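**Zarnberg students bring a valve-turning robot project to the Tarkent final**

ZARNBERG, November – The robotics club of the Zarnberg Technical School has qualified for the final round of the Tarkent Student Automation Challenge. The club will compete with Brondura, a control program which teaches a robot arm to find a valve, read its tag and turn the handwheel by the correct number of turns.

The challenge is open to school and college teams. In this year's task, every team receives the same set of valves and the same time limit, and must prepare the complete solution in simulation before it is allowed to touch the real test stand. Points are given for correct reading, for correct turning and for leaving the valve without damage. A team which turns too far loses all points for that valve.

The Zarnberg club has worked on Brondura since the beginning of the school year, in two groups. The first group is responsible for the reading of the tags, and the second for the movement of the arm. Both groups use the same simulated valve station, built by the students themselves in the school's computer room. The training set consists of 1,000 rendered views, in which the light, the shadows and the angle of the tag are changed from one view to the next. A further 600 views are kept apart and used only for testing.

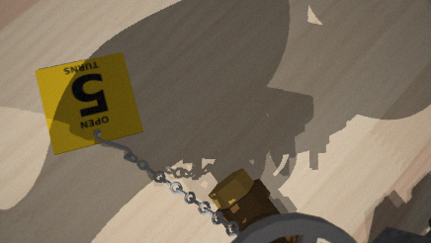
*Rendered view of a valve tag on its chain. The tag, marked "OPEN 5 TURNS", is upside down and partly in shadow.*

According to the club, the reading of the tags was the more difficult part of the work. The first version of the program expected the text to be upright and gave wrong answers when the tag was rotated. The present version first looks for the direction of the text and only then reads the number. If it is not certain about the number, the arm does not move and the program asks for a new view – a rule which the students added after a lost practice round in the spring.

The final takes place in the Belmonte Hall in Zarnberg, with 20 teams. Each team has two attempts at the test stand, and the better one is counted. Doors open for visitors at 9:30 a.m. and the first attempt begins at 10 a.m. Entrance is free. In the afternoon, the teams will present their simulations in the foyer and answer questions from the public.

After the final, the club will publish the rendered views and the program code on the school's website, so that other schools may use them in their own lessons.

**Press contact:** Zarnberg Technical School, Robotics Club, press desk. Further material is available on request.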